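September 14, 2025

Continuing with the estate car (petrol, manual, 3099 on the job sheet). Wayne Melnyk had it up on the two-post lift before I got in and had already taken the undertray off, so I went straight to the front end.

Customer complaint as written: knock from nearside front over small bumps, worse when cold, pulls left under light braking. Drove it last night from the unit to Stiltthorpe and back by the lower road. Knock is there and easy to feel through the floor. The pull is slight. I would not have noticed it on the main road because of the camber.

Checks, in the order I did them:

Tyres. Nearside front worn on the inner shoulder, offside front even. Rears fine. Pressures were low on the nearside front compared with the offside. Set all four to the door plate figures before doing anything else.

Drop links. Nearside lower ball joint has play, can be moved by hand with the suspension hanging. Offside tight. The nearside link is a cheap one, no maker's mark, and the nut had been rounded off by whoever fitted it. Needed the grinder in the end.

Lower arm, nearside. Rear bush split most of the way round. With a bar on it the arm moves back far enough to see the gap open and close. This is probably the pull. Front bush is all right but it comes as part of the arm, so it all gets changed.

Top mount. Turned the spring by hand with Wayne on the steering wheel. Smooth, no grating. Leaving it.

Brakes. Slider pins on the nearside caliper were dry but moving. Cleaned and greased both. Pad wear even side to side. Disc has a lip but is above minimum thickness. Noted on the sheet for next time.

Parts. Rang Petrenko for a pair of arms and a pair of links. They had the arms on the shelf, links came from their other branch after dinner. We fit arms in pairs on this model now. The last one where we did only one side came back in May with the other side gone, and the customer was not pleased to pay for alignment twice.

The arms from Petrenko are Brenel. Compared one against the old arm on the bench before fitting. Same overall length, same taper on the ball joint, pinch bolt groove in the same place. The bush sleeve is slightly longer than the old one and was a tight fit in the subframe. Nearside went in with a bit of persuasion from a soft mallet. Offside needed the subframe ears opened up a touch with the spreader. Anyone fitting these again should try the sleeve in the bracket before lifting the whole arm into place, as it is a miserable job to pull back out. 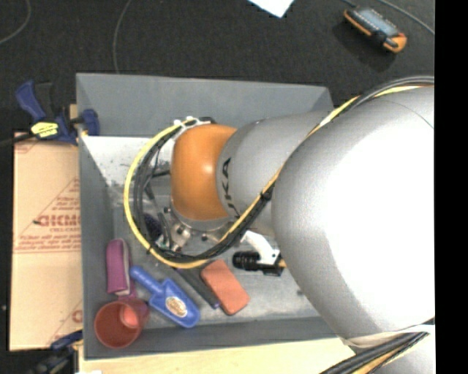 Robot arm over the grey bin, cables looped round the wrist.

Old offside pinch bolt was seized solid. Soaked it, heat, soaked again, and it sheared anyway. Drilled it out on the car. Started small and went up in steps, kept it central as best I could, last bit came out with a punch. That took longer than both arms together. The hole in the upright is clean and the new bolt goes through by hand. Put copper grease on the shank of both new bolts, none on the threads.

Do not tighten the rear bush bolts with the wheels hanging. I know everyone here knows it, but the split one looked to me as if it had been done up that way, twisted from the start. Put a jack under each arm, brought the car to ride height, measured hub centre to arch lip against the other side, then torqued. Paint mark on every bolt head once done.

Torque wrench: the big one clicked early on the second pull and I did not trust it. Checked it against the newer one set at 200 and they did not agree. I have put tape round the handle of the old one and left it on Elis's desk to go off for calibration. Please use the newer one until it comes back. All bolts on this car were rechecked with the newer one.

Alignment. Toe was well out on the nearside before adjustment, as expected with that tyre wear. Track rod end on that side was stiff in its threads, freed it with heat and ran the nut up and down a few times. Toe now in the green both sides. Camber is not adjustable on this one and reads inside limits. Steering wheel was a shade to the right on the first run, so went back on and centred it properly. Printout is in the folder with the job sheet.

Road test, same road out to Stiltthorpe. Knock gone. Brakes straight from moderate speed with hands light on the wheel. There is still a faint rattle from the rear over the cattle grid, which I traced to the parcel shelf and a loose wheel brace in the boot well. Wrapped the brace in a rag.

Still to do:

Nearside front tyre is legal but will not last. Elis to ring the customer and ask if they want 2 fronts or to leave it.

Return the old arms to Petrenko if they want them back. They did not mention a surcharge on the phone but the invoice has a line for it.

Order more pinch bolts for this model. I used the last pair out of the drawer. Also low on small drill bits after today.

Time booked to the job is more than the estimate because of the sheared bolt. Wayne thinks we should split it. I have written the full time down and left the charge blank for Elis.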